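What happens at a robot open day?

Have you ever wondered how a robot learns to pick things up? Every February, a workshop called Trakwood opens its doors so that families can find out. Trakwood is in the town of Nellow, in the old Quinlan building beside the rail line. Last time, 152 visitors came through.

This page tells you what you would see on a visit and what some of the words mean.

Starting in the computer room

Most people expect the tour to begin with a real robot. It begins with a big screen. On the screen is a room that has been made entirely on a computer. The people at Trakwood call it a simulation, or "sim" for short. A simulation is a bit like a video game. It has furniture, ordinary household things and a robot, and there are rules that say how heavy things are and how they fall.

Conall Cullinane runs the sim part of the tour. He lets visitors look around the computer room from different places before the robot does anything. "Have a good look first," he tells each group. "The robot has to look too."

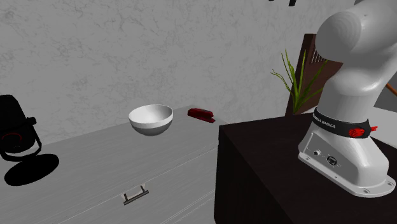 A robot arm works a bit like your own arm. You have a shoulder, an elbow and a wrist, and those are your joints. The robot has joints as well, and each one has a motor. To move its arm forward, the robot has to turn several joints by just the right amount, all at once. You do this without thinking. A robot needs a program to work it out.

The arm has to be fixed to something solid. If it were just standing on a table, it could tip over when it reached a long way out.

Why use a pretend room?

There are a few reasons. Nothing gets broken, for a start. If the robot knocks a bowl in the simulation, someone presses a key and the bowl goes back to where it was. The computer can also run the same job again and again. On the open day the sim was set to do 300 tries before lunch, which would take much longer with a real arm.

It is easy to change things, too. The program that builds the rooms at Trakwood is named Prirna. It can swap the colours, move the furniture or put different objects out, so the robot gets practice with more than one kind of room.

A pretend room is never quite the same as a real one. Real objects can be sticky, squashy or slippery, and those things are hard to copy. A robot that does well on the computer still has to be tested in the workshop afterwards.

The gripper

At the end of a robot arm there is usually a tool. If the job is picking things up, the tool is a gripper. Many grippers have two fingers that move apart and come together. Your hand has five, counting the thumb, and it can also feel what it is touching. Many grippers can't feel much at all, so cameras are used to help the robot find things. 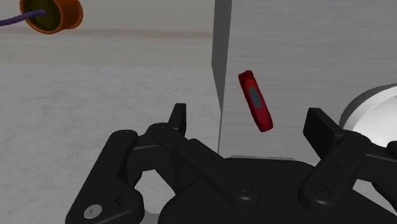
The gripper in the simulation, with its two fingers open.

Picking something up takes a number of small steps. The robot has to find the object, move the gripper to it, close the fingers and lift. If the fingers close too early, they miss. If they push too hard, a real object might get damaged.

Try it yourself

Visitors aged 11 and over can have a turn at steering the sim robot with a hand controller. Younger children can do it with an adult. You can also try a gripper game at home. Use only your thumb and one finger, close one eye, and pick up a spoon, a sock and a coin. Which was the hardest?

Words to know

Simulation: a pretend version of something, made on a computer.
Joint: a part that bends or turns.
Gripper: the tool a robot uses to hold things.
Program: a set of instructions for a computer.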